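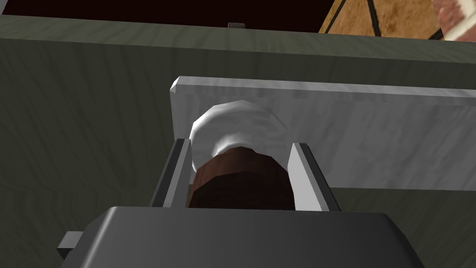
78

Kapitel 4
Parallelgreifer im Vergleich: Simulation und Prüfstand

4.1 Gegenstand des Kapitels

Die Auswahl eines Greifers beginnt in der Praxis selten mit dem Greifer. Vorgegeben sind das Teilespektrum, die Traglast des Arms und der Bauraum am Flansch; der Greifer muss sich einfügen. In Kapitel 3 wurden die kinematischen Bauformen eingeführt. Nun werden Zweifinger-Parallelgreifer unter gleichen Bedingungen erprobt und die Ergebnisse so aufbereitet, dass sie sich auf andere Aufgaben übertragen lassen.

Verglichen werden die Baureihen Moltine und Sturcombe. Beide haben einen Hub von 110 mm und werden über die Steuerung Sasmont angesprochen. Sie unterscheiden sich in der Kraftregelung: Moltine begrenzt den Motorstrom, Sturcombe misst die Kraft am Fingergrund.

4.2 Versuchsobjekte

Quader und Zylinder sagen über einen Greifer wenig aus. Aufschlussreicher sind Objekte mit wechselndem Querschnitt, etwa ein Gebäckstück in der Art eines Muffins, dessen helle Haube über den rotbraunen, facettierten Sockel hinausragt. Die Finger müssen am Sockel angreifen, ohne dass der Überhang die Anlage verfälscht. Im Simulationsmodell ist ein solcher Körper aus ebenen Flächen aufgebaut. Die Kontaktnormale springt daher an jeder Kante, und die berechnete Haltekraft hängt von der Drehlage des Objekts ab. Dieser Effekt ist bei der Auswertung vom Verhalten des Greifers zu trennen (Abschnitt 4.5).

4.3 Versuchsplan

Je Baureihe werden 600 Griffe simuliert und 23 Griffe am Prüfstand wiederholt. Variiert werden Drehlage, Angriffshöhe und Schließgeschwindigkeit. Ein Griff gilt als gelungen, wenn das Objekt nach dem Anheben die vorgegebene Haltezeit ohne Verlust des Kontakts übersteht. Verrutscht es zwischen den Fingern, wird der Betrag gesondert protokolliert.

Vorausgesetzt werden das Coulombsche Reibungsmodell und der Begriff des Reibkegels (Abschnitt 2.6).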